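## Why Does a Bedsheet Wrinkle?

Grab the corner of your bedsheet and squeeze it as hard as you can. Count to 62. Now let go and look! Your smooth sheet is full of little lines and bumps, and they'll still be there when you come back from a snack. How did they get in?

To find out, you have to think very, very small. Lots of sheets are made of cotton, and cotton is a plant. Each puffy cotton ball is a bundle of thin hairs called fibers. Twist fibers together and you get thread. Cross the threads over and under each other, again and again, and you get cloth!

Inside every fiber are long chains, much too tiny to see, and the chains hold on to each other like kids holding hands in a long line. When you roll around at night, you bend the cloth. Your body also makes it warm and a bit damp (yes, everyone sweats in their sleep). Warm, damp chains let go of their neighbors and slide. Then the cloth cools and dries, and the chains grab hold again - but in the new, bent place. You've made a crease!

An iron does the same trick backward. Heat and steam make the chains let go, the flat metal pushes the cloth smooth, and the chains grab on again while everything is nice and straight. Pretty clever for something that lives in a closet!

**Try it yourself**

You need two old cotton rags and some water.

1. Wet one rag and squeeze it out. Leave the other one dry.
2. Scrunch each rag into a tight ball and put a rubber band around it.
3. Wait until the wet one is dry all the way through. Overnight may not be long enough!
4. Open them both. Which has the sharper creases?
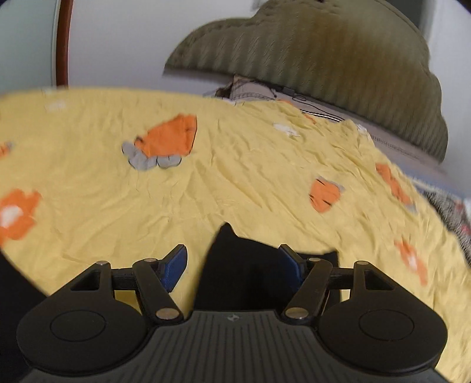

*Astby Junior, Issue 8*

Wrinkles are easy to spot on a plain sheet, but look how many fine ones run across this yellow one, even with big orange flowers all over it. Every crease makes a tiny hill with a bright side and a shadow side. Want to see yours better? Turn off the ceiling light and shine a flashlight low across your bed. The hills jump right out!

Words by Osaze Idahosa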